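Trukgate Community Boards > Home and Household > Kitchens

Thread: Wooden chopsticks — how do you store yours?

ledura_lil
Right, daft question but it's been bugging me all week. We've ended up with a massive bundle of plain wooden chopsticks and they live in a mug next to the hob. They get greasy, they get dusty, and every time I pull one out three others come with it. My other half wants to put them in the cutlery drawer but they roll to the back and I never find a matching pair. What does everybody else do? We eat with them maybe five nights out of seven so I don't want them shut away in a box somewhere.

parisi_pots
Drawer, in a long narrow tray. I used the plastic insert out of an old pencil case for years (don't laugh). The trick is to lay them all the same way round, thick ends towards you.

Tedesco_O
Upright in a pot, always. Wood needs air. If you put them in a drawer even slightly damp you'll get black spots on the ends within a fortnight and then you may as well bin the lot. I've had mine in a tall jar since April and there isn't a mark on them.

parisi_pots
Or you could dry them first, Osvaldo?

Tedesco_O
I do dry them! I dry them AND I stand them up. A tea towel doesn't get all the water out of the grain. Leave a "dry" one on a bit of kitchen roll overnight and have a look in the morning.

ledura_lil
Okay so that's one each. Which way up in the pot though? Mine are tips down and I've just realised that means the bit that goes in your mouth is sitting in whatever's at the bottom of the mug. Which I have now looked at. Grim.

Cinzia L
Tips up! Definitely tips up! My mum would have had a fit. You touch the thick ends, you eat off the thin ends, so the thin ends stay out of the muck. Only thing is, people reach in and grab the tips, so you have to train your family (good luck, mine are still learning).

hobnob_prerer
I'm going to disagree with nearly all of this, sorry. If they're tips up next to the hob then the tips are getting all the fat off the frying pan instead. Move the pot. Mine's on the windowsill at the far end and it made more difference than which way up they are.

parisi_pots
See, none of this happens in a drawer.

hobnob_prerer
Crumbs happen in a drawer.

parisi_pots
Not in MY drawer they don't.

Cinzia L
Lil, how many have you got and how many of you are there? We're four at home and I keep out enough for us plus a couple of visitors, and the rest stay in a bag in the cupboard. An overstuffed pot is what makes them all come out together. You want them loose enough to tip about a bit.

ledura_lil
Only two of us! So yes, I take the point, there's no earthly reason for the whole bundle to be out. I'll thin them down tonight. I still like seeing them though, it's a cheerful thing to have on the side.

Tedesco_O
While you're sorting, run your finger down each one. Anything with a splinter or a furry tip goes. I don't bother sanding the cheap ones, I've tried it and you just end up with a thinner chopstick. The nicer ones I rub with a drop of oil now and then, food oil, wiped off again straight away.

hobnob_prerer
What sort of oil? I used olive once and they went sticky — never again.

Tedesco_O
Walnut for me. I think the sticky business is from using too much and leaving it on. It should feel like you've hardly bothered.

parisi_pots
Not walnut if you ever have people round with allergies, surely. I'd leave them bare. They're chopsticks, not a sideboard.

Cinzia L
Agree with that, I'd never use a nut oil on anything I hand to a guest. Mine have never been oiled and they're fine.

Anyway, tips up for me.
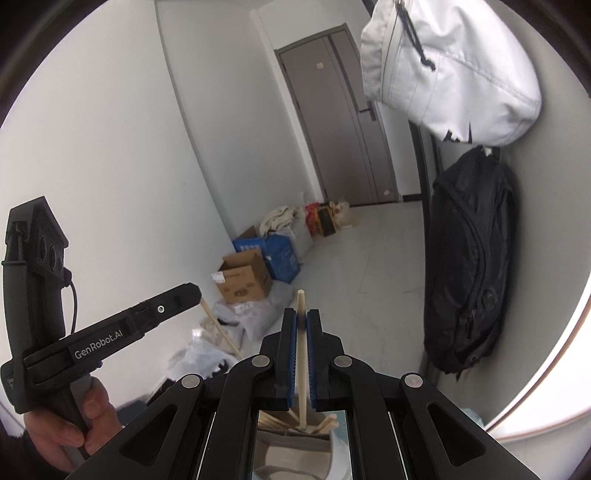
One of my plain ones, tip up, with the rest of the bundle in its container

ledura_lil
Oh that's a nice rounded tip! Mine are much more pointy. And please, your hallway is tidier than mine, I've got boxes and carrier bags up to the skirting and beyond.

hobnob_prerer
Rounded is better for me, I find the pointy ones go furry sooner. Though they are hopeless for picking up peas.

parisi_pots
Who is eating peas with chopsticks

hobnob_prerer
Egg fried rice has peas in!

Tedesco_O
You lift the bowl for rice. Nice plain wood on that one, Cinzia, I prefer it to the lacquered sort. Lacquered ones slip on noodles.

Cinzia L
I like a lacquered pair for best but no, not for noodles. I had some lovely ones from Ledura market and I spent a whole dinner chasing one udon round the bowl.

Does anyone put theirs in the dishwasher, by the way? My daughter does it when I'm not looking. They fall through the basket and I find them underneath.

parisi_pots
I do, in the top rack, lying flat with a mug either side to pin them. About half of them have gone a bit pale but I can't say it bothers me.

Tedesco_O
I'm pretending I didn't read that.

ledura_lil
Update from me. I've kept out five pairs, washed the mug (two goes with hot soapy water, it was that bad), and moved it to the other side of the kettle. Tips up. The others are drying on the rack and then they're going in a paper bag on the top shelf. Himself has asked why we can't just use forks, so I might need a separate thread for him.

parisi_pots
Offer of the pencil case insert still stands if you change your mind. I've got a spare.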